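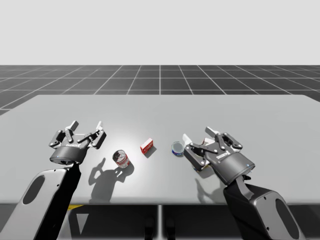

plalon_702
Two-arm sim is running! Same Robotiq hand on both sides, and I'm comparing controllers: Okier on the left arm, Ivia on the right. 13 tries each on the tin can and Okier is so much smoother, I love it!

anghel_fan
Nice! Not sold on the comparison though. Swap sides and run it again, the reach isn't the same.

plalon_702
Fair, but 3 swapped runs looked identical to me.

Azlan Pelupessy
Three is nothing :) I did nearly 2000 in August and Ivia won on the small red box.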